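Serving Pastry at the Counter
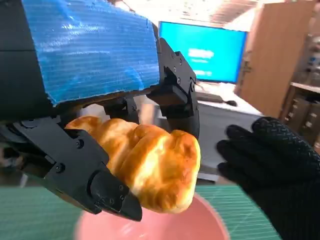 Last changed: January, by L. Escobar

1. Set out one round bowl per order. Pink bowls are for croissants.
2. Hold the croissant lightly from above and below. Do not squeeze the sides.
3. Lower it into the bowl and let go once it rests on the bottom.
4. Wipe any crumbs off the rim.

Note: Warm croissants at 350 °F for four minutes, then let them stand for two before serving.

Caution: The glazed crust flakes if it is handled twice. Replace any croissant that has been dropped.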